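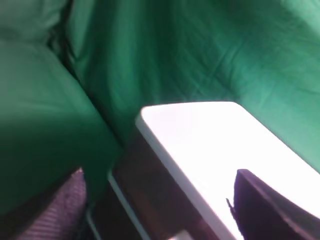
**Tahsin Majumder**, household editor, the *Mostow Quarterly*

## Small drawers, big promises

Every February the same advice comes round. Your desk is a mess, your head is a mess, and both can be put right with a set of little plastic drawers. I have been hearing this for as long as I've had a desk, and I have owned enough little drawers to have my doubts.

The storage pages are in the current issue. Readers in Drirnovdale and Cluldale wrote in last winter asking if the tinted kind was any better than the clear kind, and if a small unit was worth the space it takes up. My answer to the second question is "sometimes". My answer to the first is longer, and I'm not sure it is any more use.

The cloth is green all the way through, so nothing has been styled with a trailing plant or a mug of sharpened pencils. I have yet to meet anyone whose drawers live next to a trailing plant. The white tabletop is more like it, though mine at home hasn't been that clear for years.

### The colour question

The usual claim for tinted plastic is that it hides the clutter while still letting you see what you've got. I don't see how it can do both. If I can make out the stapler, so can the visitor. If the visitor can't, then I am back to opening everything in turn, and I might as well have bought wood.

Dark red is a particular case. It looks smart in a shop under strong lights. Put it under a shelf in a back bedroom and it goes nearly black.

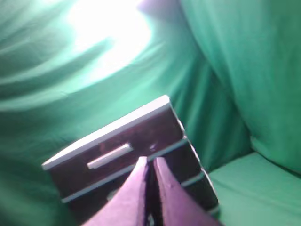 *Dark maroon and glossy, with pale edging and a short pale bar on the front.*

The shine is the other thing. Glossy fronts look well enough until someone with a buttery thumb goes looking for the scissors. The man at Yurt, our nearest storage shop, told me a dry cloth was all I'd need. I have tried the dry cloth. It moves the mark to the left.

I'm also wary of pale trim. It does help you see where one drawer stops and the next starts, and I'll give it that. It also shows up pencil dust, ink and whatever comes off the bottom of a biscuit tin.

### What they are supposed to hold

We asked readers what was in theirs, and 167 replied. The top answer was batteries, which I believed. The second was "important papers", which I did not – most people's important papers are too big to lie flat in a small drawer, and I suspect they are folded in four or kept somewhere else entirely.
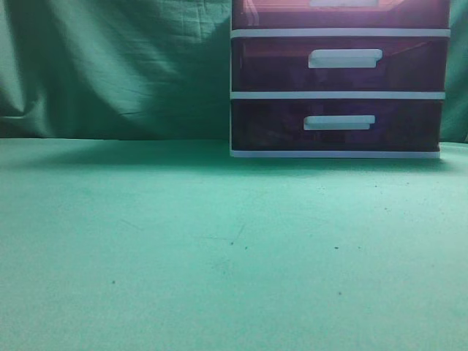

White pull handles I can live with. A handle you can get hold of is worth more than a recess you have to scrabble at, and I'd pick a unit on that alone before I thought about the colour. Try it in the shop with the drawer loaded, if they'll let you. Yurt did, with a box of 200 drawing pins, and only looked slightly worried.

Then there is the bottom drawer. In every house I've visited for these pages it holds the things that were too dull for the upper ones – foreign plugs, a tape measure, keys to a shed that has been pulled down. A darker front doesn't cure that. It may well make it worse, as you can go for months without being reminded.

So I remain unconvinced by tint, fairly pleased by handles and against the word "system" for anything that sits on a desk. Letters to the Mostow office, please, and do say what is in the bottom one.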